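Urkitz Tenants' Forum > Building Policies > Beverages in shared work areas

Posted by Cilari_Office, 4/23/24

Members are asked to comment on the draft beverage rule before it goes to the landlord. As written, the rule would permit only capped containers on the second floor and would set a cleaning charge of $100 per incident. Open cups would be restricted to the kitchen. The present rule dates from November and has no charge attached. 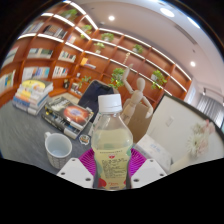

2 min read

The full draft is 21 lines long and is posted by the mail room. Comments should refer to the line in question where possible.

Reply from suite_2177

Our office supports the cap requirement. We do not support the charge. Line 10 does not state who decides that an incident has taken place, and a tenant has no means of appeal. We request that the charge be removed or that a procedure be added.

Reply from Akl_Frontdesk

We respectfully disagree with suite_2177. The carpet outside our door has been cleaned twice at our own expense, and neither spill was ours. A rule without a charge has been tried already. 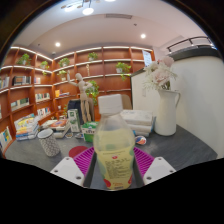 Reply from Bullov_Admin

Our concern is with the definition of "container" in line 4. The draft says "sealed at all times," and no drink can be consumed on those terms. We suggest "fitted with a cap or lid when not in use." A bottle with a screw cap, such as the one holding the yellow-green drink, would plainly meet that wording, and a travel mug with a sliding lid should meet it as well. Ordinary cups would remain in the kitchen.

Reply from suite_2177

We accept the wording proposed by Bullov_Admin. Our objection to line 10 stands.

Reply from Akl_Frontdesk

The wording is acceptable to us, although sliding lids leak. We would prefer that they be left out.

Reply from Cilari_Office

Line 4 will be revised as Bullov_Admin suggests, with sliding lids included for now. Line 10 will be sent to the landlord with both views attached. Further comments on the charge may be posted in this thread.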